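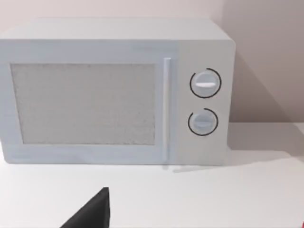 Pakside Street Festival: progress report to the Virnska Fund

Period covered: April to September
Prepared by Etenesh Hailu

Where we stand

The festival is going ahead, on a smaller footprint than the one in our application. We asked for money to close the whole of Vitton Street. The city has agreed to the lower half, and I don't expect that to change, whatever we were told in the spring.

Stallholders

We have 66 paid bookings against a target of 80. The booking agency, Ekanayake, says the rest will come in late. They said the same last year and were off by more than I'd like, so the budget assumes no further bookings. Food vendors make up most of the list. Craft sellers are slow, and two have asked for a lower fee.

Audience numbers

Our application used last year's attendance estimate, and I would treat it with caution. It came from one person with a clicker at one gate. The online survey drew 251 replies, nearly all from people who already like us – useful for picking music, weak as proof of demand. The mailing list has grown by more than 400 names, but I can't say how many of them live nearby. 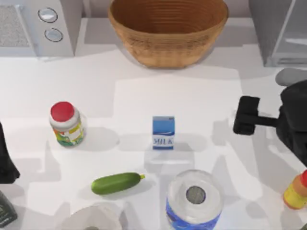 Program

Eight acts are confirmed for the main stage. The headliner has signed but hasn't sent technical requirements, and the sound company won't give a final price without them. The children's parade depends on school sign-ups, which close on Thursday.

Spending

We are under budget, mainly because the barrier hire hasn't been invoiced. Please don't read that as a saving. The second payment is still needed on the original schedule.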